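Pliston 52 Steam Iron and Press Cloth Set
User Guide, Section 2: Setting Up and First Use
Issued by Barkovness Home Appliances. Revised November 19, 2025.

2.1 Before you start

Read this section in full before you plug in the iron. Section 1 lists the parts in the carton. If a part is missing, contact the shop where the set was bought and quote the serial number printed under the heel plate.

The iron must be used on an earthed socket. Do not run it from a multi-way adaptor that is also feeding a kettle, heater or tumble dryer. If an extension lead has to be used, unwind it completely and lay it where it cannot be tripped over.

CAUTION: The soleplate reaches full heat within two minutes of switching on. It stays hot enough to burn for a long time after the indicator lamp has gone out.

2.2 Removing the packing

1. Lift the iron out of the carton by the handle. Do not lift it by the cord.
2. Peel the clear film from the soleplate. Any adhesive left behind can be wiped off with a soft cloth and a little washing-up liquid.
3. Remove the cardboard collar from the filler cap.
4. Unwind the cord and check its full length for cuts or flattened places.
5. Wipe the soleplate with a damp cloth and dry it.

Note: Keep the cardboard collar. It protects the filler cap if the iron is sent back for service.

2.3 Filling the tank

1. Unplug the iron and set the steam slider to 0.
2. Hold the iron at a slant with the tip pointing up.
3. Open the filler cap and pour in water from the beaker, up to the MAX line.
4. Close the cap until it clicks.
5. Wipe any spilt water from the body.

Tap water is suitable in most areas. Where the water is hard, mix equal parts of tap water and distilled water. Do not use scented water, starch, vinegar or water collected from a tumble dryer. These leave deposits in the steam chamber which are not covered by the guarantee.

2.4 First heating

A slight smell and a few white specks are normal the first time the iron is heated.

1. Stand the iron on its heel on a firm, level surface.
2. Plug it in and turn the dial to three dots.
3. Wait for the indicator lamp to go out.
4. Set the steam slider to its highest position and pass the iron over an old towel for two minutes.
5. Press the steam burst button 10 times, leaving a short pause between presses.
6. Turn the dial to OFF, unplug the iron and let it cool.

If specks still appear, refill the tank and repeat steps 2 to 6 once. If they appear a third time, carry out the rinse in Section 4.

2.5 Choosing the heat setting

Check the care label before ironing. Where the label and this guide differ, follow the label.

One dot: acrylic, nylon, acetate. No steam.
Two dots: wool, silk, polyester, viscose. Low steam.
Three dots: cotton, linen. Full steam.

For mixed fibres, use the setting for the most delicate fibre present. Start with the coolest items and work upwards -- the soleplate heats much faster than it cools.

Note: Sequins, transfers and raised prints must not touch the soleplate. Iron these items inside out with the press cloth in between.

2.6 Printed and dyed cloth

Strong dyes can move when steam is applied. Test first.

1. Find a hem or inside seam.
2. Place a piece of plain white cotton under it.
3. Apply low steam for a few seconds without pressing down.
4. Lift the fabric and look at the cotton. If colour has passed to it, iron that item dry and at one setting lower.

Spread the cloth out before ironing and smooth it by hand from the middle towards the edges. Large folds left in place will be pressed in as hard creases. Let ironed items lie flat until they are cool to the touch before folding or stacking them.

CAUTION: Do not iron on a bed, sofa or carpet. Soft surfaces hold heat and let the iron tip over. Use a board or a heatproof table pad. A bed may be used for sorting and folding once the iron has been unplugged and put away from the work area.

2.7 Automatic switch-off

The iron switches itself off if it is left unmoved. The lamp flashes when this has happened. Move the iron to start it heating again, and wait for the lamp to go out before you carry on. This function is a backup only -- always unplug the iron when leaving the room.

2.8 Emptying and storing

1. Turn the dial to OFF and unplug the iron.
2. Open the filler cap and tip the remaining water into a sink.
3. Close the cap and stand the iron on its heel until it is cold.
4. Wind the cord loosely round the heel.
5. Store upright in a dry cupboard.

Questions on this section may be sent in writing to Emmanuel Ondieki, Technical Publications, Barkovness Home Appliances, Paterson House. Please quote the section number.

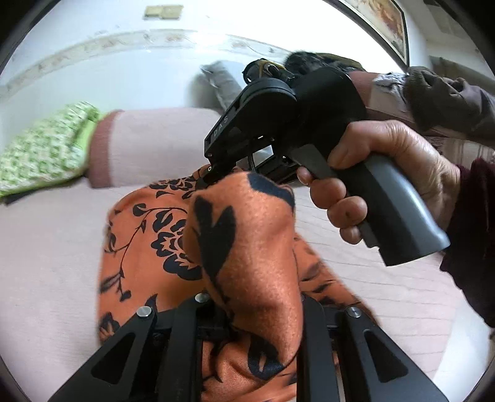

Fig. 2-1. Orange cloth with a black floral print.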